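Sorting fruit into a bowl, week three: what I changed in the collection protocol

Two posts back I described the task: a pile of mixed produce on a table, a bowl with holes in it, and a policy that has to learn to move one into the other. The first batch of demonstrations trained a model that did well on oranges and badly on everything else. Most of this post is what I found when I went back through the data, and what the protocol looks like now.

The first problem was order. I had left the order of picks up to whoever was holding the gripper. People take the big, easy thing first. In 72 episodes from the first batch, the first pick was an orange in all but 9. The model learned that an orange comes first, which would be fine, but it also learned that the grape comes last, when there is nothing else on the cloth. Put a grape beside a plum and it went for the plum, or it hovered between the two until the time limit. I had never shown it a small object being picked out of a group.

The fix is a printed pick list. Before each episode the operator reads the first target from the list and sets the start timer. Only the first pick is fixed. I tried fixing the whole order for one evening and Dede Alhassan, who did most of that session, kept stopping in the middle to look at the sheet. The pauses went straight into the data. The trimmed set from that evening is still on the drive, but it is out of training.

The second problem was approach width. With a hand-held gripper you get the opening from the fingers, and the opening is part of the action. Operators vary a lot. Kofi Antwi opens all the way every time and closes late. Cristian Rivadeneyra opens just a little wider than the object, which looks neater and fails more often, because a small error in position puts a finger on top of the fruit. Mixing the two styles gave a policy that opened halfway and bumped things. I now ask for fully open on every approach until the fingers are on either side of the target. It costs some time per pick. I do not care about time at this stage.

Round objects on cloth are less bad than I expected. On a bare table a plum leaves as soon as one finger touches it before the other. On cloth it mostly stays where it is, and the operator can correct. The downside is that cloth moves. If you press down while closing, it bunches up under the fingertips and the next object shifts with it. The written rule is now "touch the fruit, not the table," and any episode where the cloth visibly drags gets tagged. Tagged episodes are kept. I want the model to see a shifted layout, but I want to know how many of those it has seen.

Two hand-held units can be on the table in the same episode. This was Nii Alhassan's suggestion and I was against it. My worry was that the second gripper would appear in the view of the first and become a cue: blue tip on the left means go right, or some such thing. It may still be one. The argument for it is that the final setup has two arms, and each arm will see the other whether I like it or not. So the two-unit episodes are a separate split, with their own validation set, and I train with and without them. 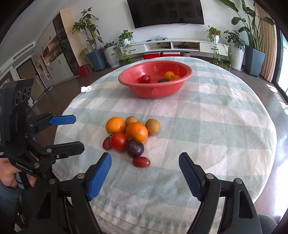

Layouts are the part that took the most work. Each session starts from a layout card that gives the number of pieces, which ones go in the bowl before the episode begins, and whether the pile is tight or spread out. The partly filled bowl matters. With only empty-bowl starts, the release point was always the same, and at test time the policy would drop a tomato on top of another one and let it roll off the rim. Release height is now the thing I check first when I review an episode. I want it low, inside the rim, with the fingers opening after the fruit has stopped moving.

Tight piles are the hard case. When pieces are touching, the wide-open rule conflicts with the neighbors, since one finger has to come down in a gap that may not exist. The instruction for that is to rotate the wrist until there is a gap, and if there is none, nudge with a single finger and then pick. Anel Matlala does this better than I do, and I have started using her episodes as the reference clips for new operators.

Changes I have not made yet:

Fixed lighting. Sessions run in the afternoon and the light changes a lot between the first and last episodes. I am leaving it alone for now and logging the time.

Real variation in the bowl. I have one bowl in most of the data. The Covbridge set I compared against last month used 4, and it showed.

A proper failure label. At present a dropped fruit and a missed grasp both go down as "retry." They are different events with different causes, and I will have to relabel by hand.

The next training run uses 11 sessions under the new protocol and none of the old ones. I will start it on Saturday and post the per-object numbers when it finishes, grapes included.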